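Search this blog
Type and hit enter

Trays, card and a very happy drawer

I have been putting off writing this one for ages, mostly because I kept running off to do another drawer instead of sitting down to tell you about the last one. But the kettle's on, the rain is coming down sideways over Drolludville, and I have a whole afternoon to go on about clear plastic trays and bits of cardboard. Bliss!

If you've been reading since the old place you'll remember the Drawer. Second one down in the sideboard, around 600 mm wide, and the resting place of every battery, picture hook, birthday candle, stub of pencil and dead pen we've ever owned. We moved house and the Drawer moved with us, contents and all. I taped it shut and it went in the van like that. When we got here I slid it into the sideboard, peeled the tape off, and carried on throwing things in.

Then in May I bought a punnet of figs.

The figs were lovely (we had them with the soft cheese from Boros, the deli next to the post office, go before lunch or they'll have sold out) but what got me was the tray they came in. Rinsed and sitting upside down on the dish rack, it looked like something you'd pay real money for in one of those storage shops. Low sides, see-through, nice soft corners that wouldn't snag on a tea towel. I put it in the Drawer, on top of the mess, and put the batteries in it. And that was me gone for the rest of the month.
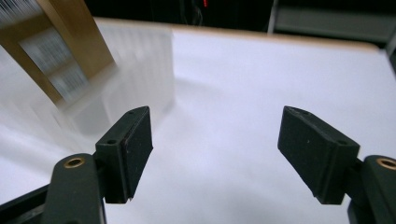

So, how I go about it now. I pull everything out and I mean everything, and I spread it over the biggest flat surface going. Doing it in the drawer itself is hopeless, because you end up shuffling the same twelve biros from left to right. Once it's all out I vacuum the drawer, wipe it with a barely damp cloth and leave it open while I have a cuppa. Then I play with trays. I don't measure first. I know I should! Jacobus Ntuli from over the back fence, who made kitchens for a living before he retired, has been very patient about this, and has gone as far as giving me one of his steel rulers. I use it for cutting.

Playing with trays goes like this. You drop your saved ones in, biggest first, and slide them about until they stop being annoying. Mince trays are too deep for most drawers and never quite lose the feeling of mince, so I leave those for seedlings. Biscuit trays, the inner kind, are too flimsy on their own but very good nested, two or three together, and the long ones from Biduro shortbread are a perfect pen length. Fruit trays are my favourite by a mile. They've got ribs pressed into the walls which make them stiff, and those same ribs turn out to be a gift when you get to the dividers.

Ah, the dividers!

I'd been cutting them out of nice new foam board to begin with, feeling very crafty, and it was a pain. It crumbles if the blade's even a bit tired, it's fat enough to eat up the space, and I had to go and buy it. Meanwhile there was a stack of flattened boxes leaning on the laundry wall waiting for recycling day. Cereal boxes are too bendy by themselves. Big corrugated moving cartons are too thick. But the in-between stuff, the thin brown card you get round a parcel or as the backing on a pack of something, is exactly right. Cut it a smidge wider than the tray so it has to bow a little to go in, and let the ribs hold the ends. You don't need glue. If you change your mind about the paper clips (I have changed my mind about the paper clips many times) you pull it out and shift it along.

I also like to leave the card slightly taller than the tray. Jacobus trims his flush and they look beautiful, very professional, and then he can't get hold of them. Mine stick up a bit and I can pinch them. The only thing to check is that the drawer still closes over the top, and you'd be amazed how cross a drawer can get about two extra millimetres of cardboard.
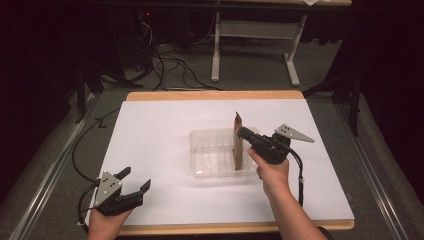
Photo: Bheki Swanepoel

A clear tray with a bit of brown card standing up in it, and honestly I could look at that all day. See how the card comes up just past the rim? And it's got a reddish tint at the tip, which I'm very fond of. I never cut the coloured bits off. There's a divider in our sideboard with half a tomato on it from a soup carton, and it's the first thing I see when I go looking for a candle.

The big sheet of white paper is a trick worth stealing, too. I used to work straight on the timber and I'd lose everything: clear plastic on wood just disappears, and so does brown card, more or less. Put plain white paper down and suddenly you can tell where the edges are. It catches the fluff and the snippets as well, and when you've finished you fold the lot up and tip it in the bin. I buy a roll of it, the cheap sort sold for kids' painting, and I turn each sheet over and use the back before it goes in the compost. One thing, though — don't cut on it. The knife will go through the paper and into whatever is underneath, and I have a scar on the dining table to prove it. Do your cutting on a proper mat or an old chopping board and bring the pieces over afterwards.

A few other bits and pieces that I've picked up along the way.

Peel the labels while the tray is still warm from washing up. Whatever's left comes off with a dab of cooking oil, ten minutes of patience and a bit more hot soapy water.

Check the rim with your finger. Some trays have a sharp little seam at the corner where they've been pressed out and it'll get you right under the nail. A few strokes with an emery board sorts it.

If a tray skates about when you open the drawer, put a scrap of that rubbery shelf liner under it. Blu Tack works but it leaves a greasy shadow on unsealed wood and I'm still a bit sad about that.

Put the heavy things at the back. I did mine the other way round, with all the batteries in front, and every time I pushed the drawer shut they went for a ride and flattened the cardboard.

Don't do the whole house! I say this as someone who did the Drawer, the bathroom drawer, the sewing box, the tea shelf and the glovebox, one after the other, and ran so short of trays that I was eyeing off a stranger's strawberries at the bus stop.

The sewing box was the best of the lot, by the way. I've got a fruit tray in the bottom of it with four slips of card across, and the bobbins stand up in their own lanes by colour. Before that they lived in a jam jar, and finding the navy meant tipping out the jar. I made a blouse last weekend and I swear I was faster at it, though the blouse itself is a disaster round the collar and we'll talk about it another time.

Skereck, for those who asked after her, is in fine form. She's fourteen now and has taken to sleeping in the bottom drawer of the sideboard if I leave it open, which I do, so that drawer's off the list until further notice. It contains a cat and the good tablecloth.

What I'd love next is an answer for the cords drawer. Chargers, the camera lead, the extension cord we only use at Christmas. The trays are too shallow for it and the cords just climb over the walls like vines. I've tried toilet roll tubes stood on end and they're all right, a bit wobbly. I've tried bread tags as labels and those were great, I'll be keeping those. If any of you has cracked the actual container side of it I'm all ears. I don't want to buy a thing with compartments. I've gone nine months without buying a thing with compartments and I'm enjoying myself far too much to stop.

Right, the rain's let up and there's a box of mandarins on the bench that came in the most gorgeous deep tray. Back soon.

143 shares

4 comments

Marnie T
I laughed out loud at the strawberries. I do the same with cardboard but I cover mine in leftover wallpaper first, makes it stiffer and you can wipe it down. Only takes a minute with a glue stick.

Pete from up the hill
For your cords: milk cartons. Wash them really well, cut the tops off, lay them on their sides with the open end facing you. One cord in each. They fit side by side and they don't fall over because they're already lying down.

Jacobus Ntuli
I can get hold of mine perfectly well, thank you. I use tweezers. Please measure the next one.

Lou
Is the fig tray recipe-sized or the big one? Asking because mine come in a sort of net now and I feel robbed. Also give Skereck a scratch behind the ears from me.

Leave a comment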